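Gripper width jumps to "closed" on some episodes after pose replay – planner or perception?

Posted in: Software and Tooling > Demonstration Data
Tags: gripper width, fiducial tracking, time alignment, Kirkard

tistbridge_lab

Our group is preparing demonstrations of a tabletop task with two hand-held grippers, in which small household items are placed in a plastic box. Recordings are processed with Kirkard, which estimates the pose of each gripper and the distance between its fingers, and writes both to a single episode file. The planner then replays the episodes in simulation before they are accepted for training.

On most episodes the replay is satisfactory. On 12 of them, the width signal for the right gripper falls to zero for several samples while the operator is still approaching the item. The planner reads this as a completed grasp and begins the transfer to the box with nothing held. The left gripper shows the same fault on 2 episodes only.

The width limits were set during calibration and have not been changed. Raising the smoothing window in the Kirkard configuration shortens the drop but also delays the true grasp. The two views below come from the same session.

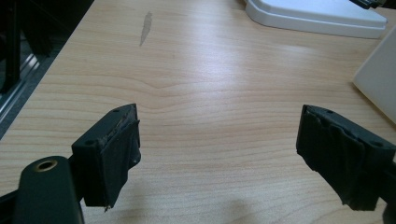
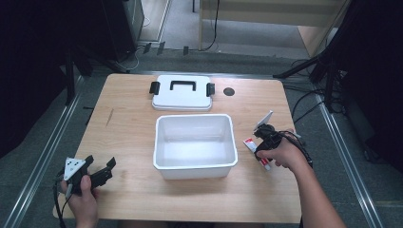 Fingers open over the tabletop, seen from a gripper (first), and both grippers at work beside the open box (second).

We would like to know whether the drop should be corrected in perception, before the episode file is written, or handled in the planner by requiring a minimum closing time. A reference to documented practice would be appreciated.

dillden_support

The correction belongs in perception. If the planner is given a rule that hides bad width values, the same values will remain in the training data, and the policy will learn from them.

The pattern you describe is consistent with missing detections being written as zeros. In older Kirkard configurations, the width estimator returns 0 when it cannot find both fingers, and the export step does not separate "zero width" from "no measurement." Please check the following before making any other change.

Open one of the affected episodes and plot the raw width together with the detection confidence. If the confidence falls at the same samples as the width, the value is a missing detection.

Set the export option for invalid samples to "null" and process the episode again. Gaps should then appear where the zeros were.

Fill short gaps by linear interpolation, and reject any episode in which a gap overlaps the expected grasp. An interpolated grasp should not be used for training. At our site the limit for a short gap is 13 samples, although this depends on your recording rate.

I would also review the finger mask. Tape on the gripping pads changes the outline of the finger, and both pads in your first view are covered in black tape with creases and ragged edges. A mask drawn for bare fingers may perform poorly on that outline. Redraw it on a current recording – one mask for each gripper – and keep the previous version with the episodes it was used for.

The smoothing window should be returned to its default value. Smoothing spreads a false zero into neighboring samples and makes it harder to find later.

replay_desk

Had something similar with the Åberg replay module. We added a minimum closing time to the planner and the false transfers stopped. It takes one line in the task file. I did not look at the width data.

dillden_support

The setting mentioned above is a reasonable safeguard at run time, and there is no objection to using it in addition. It does not repair the episode files, and it should not be the only measure taken.

One further point concerns time alignment. If the confidence remains high through the drop, compare the timestamps of the width stream and the pose stream. A constant offset between them would also place the closing motion too early in the approach. In that case the offset should be estimated once for each gripper and applied at export.

tistbridge_lab

Thank you. The confidence does fall with the width on all 12 right-hand episodes. With invalid samples exported as null, the planner no longer begins the transfer early on any of them. Three episodes have a gap across the grasp and have been withdrawn. The left-hand episodes show no fall in confidence, and their timestamps will be compared next. The masks are being redrawn for both grippers, and the smoothing window is back at its default.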